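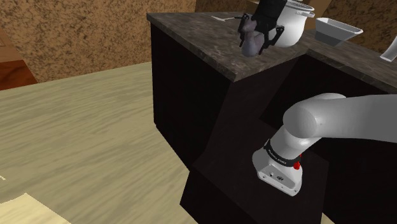 Samedi 2 janvier

Reprise des observations, dans le calme d'un laboratoire que les congés ont vidé. J'ai consacré la matinée à la question que nous adresse la société Bretoneck et à laquelle il faudra répondre par écrit en février : une machine est-elle aujourd'hui en mesure de tenir une cuisine ordinaire ? Les essais de la campagne Sandora se poursuivent en simulation, avec un bras unique, une pince à deux doigts et un plan de travail en pierre sur lequel restent quelques objets d'usage courant.

Le relevé transmis hier soir par Mme Urszula Krajewska porte sur 396 essais de prise et de dépose. Il établit que 36 d'entre eux ont été interrompus avant leur terme, le plus souvent au voisinage d'un autre récipient. Saisir un objet isolé ne constitue plus une difficulté sérieuse. Le déplacer entre un pot et un plat, sans rien heurter, demeure une opération délicate — et c'est pourtant l'ordinaire de toute cuisine.

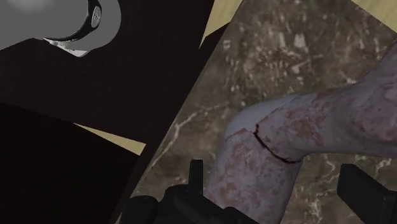 J'ai relu ensuite la note de Mme Zübeyde Tatlı relative aux formes irrégulières. Elle y soutient que nos critères de réussite favorisent indûment les volumes simples, et je suis porté à lui donner raison. Un ustensile mince posé à plat sur la pierre n'appelle pas le même geste qu'un pichet, et le barème actuel les traite à égalité. J'ai demandé que les deux catégories soient séparées dès la prochaine série, qui comptera 1 000 essais.

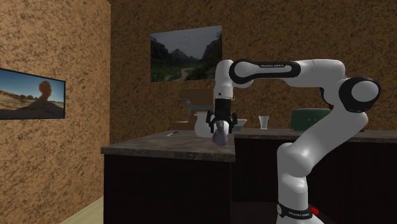
Reste la durée. Mme Krajewska propose de fixer à 10 secondes le délai accordé pour chaque dépose ; je le crois trop court à ce stade et l'ai indiqué en marge. Ma position provisoire est la suivante : assistance limitée pour le rangement, oui ; conduite autonome d'une cuisine, non. Transmettre le tableau corrigé à Dursun lundi, avant la réunion.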